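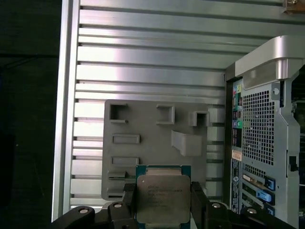

# Nestora opens desktop processor sorting bench to schools and repairers

14 February 2026

Nestora will begin supplying tested second-hand desktop processors to schools and independent repairers from its parts workshop in Ballarat, the company announced today.

The first batch holds 121 processors recovered from retired office computers. Each is checked for damage to the substrate and metal heat spreader, run under load for 90 minutes and graded before packing. Light scuffing on the heat spreader does not affect the grade, provided the printed markings can still be matched to our records.

"Schools ask us for whole computers, but often the machine they have only needs a part," said workshop manager Ah-rin Ha. "A used processor with a known history is a sensible way to keep it going."

Chips are kept in individual trays between stages. Bent contacts, cracked corners and missing components are grounds for rejection -- those units go to metals recovery.

Orders open to registered schools first, with a limit of 40 processors per order. Independent repairers can order from September. All parts carry a four-month warranty, and return postage is paid by Nestora.

Buyers should check motherboard compatibility before ordering. Coolers and thermal paste are not included.

**Media contact:** Issa Harb, Nestora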